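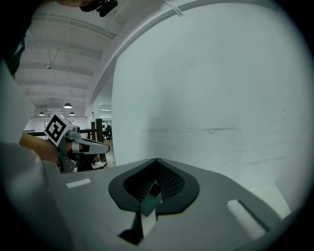
2 min read

April 30, 2026 -- Tresteck hand-held grippers, eval notes

Second pass with the pair. Man-sik Hyun on one, me on the other. Quote came in from Olivares this morning, 900 per gripper, mounts and marker cards included, software seat is seperate. Their January price sheet had the seat bundled. Ask.

Good so far:
- the mesh in the V pocket. Soft stuff goes in and stays put. Did not expect to like it.
- marker card on top picks up fine even with the thing tilted well over. Lost tracking only when my forearm got in front of it.
- fingers line up tip to tip when we pass a part across. Long taper helps, you can see what you're doing.

Not good:
- wrist. After a long set mine was sore, Man-sik says his too. Weight sits too far forward for the handle. Tried choking up on it, then the trigger is in the wrong place.
- underside screws on his unit needed a quarter turn before we started. Mine were ok. Threadlock? The manual says nothing.
- view from the gripper is very wide, which we want, but the housing takes up a lot of the bottom. Plovia said they crop it before training. Get their crop numbers.
- lens picks up the ceiling lamps when you point up. Exposure jumps, settles again in a second or so.

Logged 1401 clips between the two units, some 900 usable after the sync check. Most of the rejects are from the start of the session when the clocks had drifted. Re-synced at the bench and it held after that -- need a longer run to trust it.

Compared with the Nerum kit: Nerum is lighter, nicer trigger, but flat fingers and no way to swap them. Tresteck fingers come off with one hex key. For our parts that probably decides it. Man-sik not convinced, he wants the Nerum handle on the Tresteck head. Don't we all.

To do
- email Olivares re software seat, spare fingers, lead time
- threadlock on both units befor next session
- try a counterweight at the back of the handle, tape is fine for now
- Man-sik to rerun sync test overnight, log to the shared folder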